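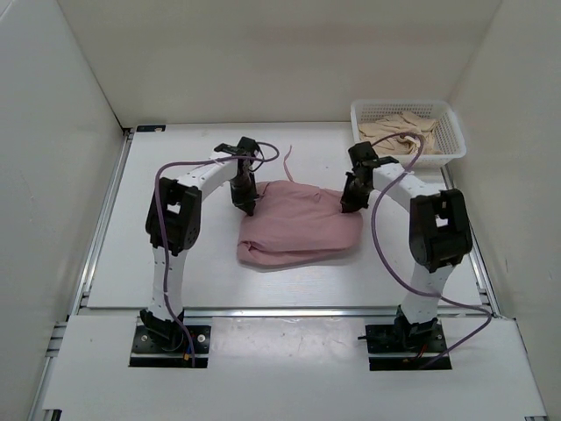
Armindo Vilela wants to know if anyone else has had a gripper on the Barkero pair just quit holding in the middle of a fold, because his did it twice before lunch and he's ready to box the whole thing up and send it back.

Don't box it up yet, Armindo! I've had the same kit since March, and mine did exactly that, plus something worse, and I still like it (mostly). So this is going to be half review and half fault report, sorry in advance for the length.

First the stuff I'm happy with. You get two arms, the mounting plates, the cables, and the Wullex control software, which I expected to hate and don't. Getting both arms bolted down and talking to each other took me an evening. Folding cloth is what I bought it for, and on a good run it's a joy to watch. Both arms go in, both come up together, the fabric lies down more or less where you wanted it. I called my wife in to look the first time it worked. She was polite about it.

Now the dropping. Around run 16 on my first real session the left gripper let go of a corner halfway up. No error, no beep, nothing in the window. The right arm kept going like everything was fine and dragged the shirt across the table by one shoulder. I figured I had the grip force too low, so I cranked it up, and then it held for a while and let go again. When I finally dug into the log I found the motor was getting hot and the driver was cutting the current to protect itself. Fair enough! But it only writes that to the log. On screen the gripper still says "closed," and as far as the software is concerned it's closed until you tell it otherwise.

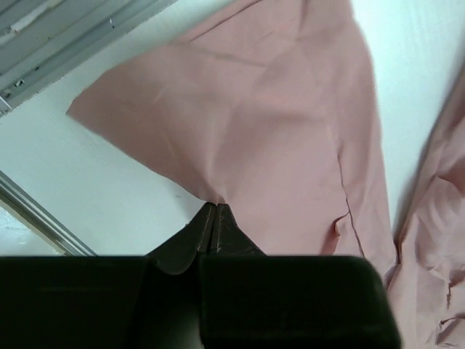
Turning the force up was the wrong move, by the way, and I'd bet that's what Armindo did too. More force means more heat, so you hit the cutoff sooner. Cloth needs way less squeeze than you'd think. I went down to 5 on the force slider, added a short rest between folds, and out of the next 103 folds I lost the cloth on 9. Before that I wasn't even bothering to keep score, it was that bad.

Here's the part that bugs me more. When I saw the shirt getting dragged I hit stop in the Wullex window, and only the right arm stopped. The left one finished its move first and came down right where I was already reaching in to grab the fabric. I got a scraped knuckle and a good scare, no big deal, but it could have been a worse spot on a worse day. The software stop waits for each arm to finish its current step, and the manual mentions this on one line near the back. That belongs on page one in big letters.

I wrote to Barkero, and Tobias Hutchins over there answered the same afternoon, which I'll give them credit for. He said to stop using the on-screen button for anything urgent and wire a real power cutoff to both arms. I put in a Dandum switch with a big mushroom button and it kills everything right away. Do think about what happens next, though. With the power off the arms sag and drop, so keep your hands and your coffee out from underneath.

He also said a firmware update with a proper overheating warning is coming. No date. I've asked twice.

Would I buy it again? Yeah, I would, with the cutoff switch in the same order. I tried Emmanuel Mbwambo's Noguchi arms for a weekend and they're sturdier and the stop works like a stop should, but they're slower and I missed how easy this one is to teach. Four stars for the arms, two for the stop button.

Armindo, check your log for the word "derate" and tell me what you find. And turn the force down!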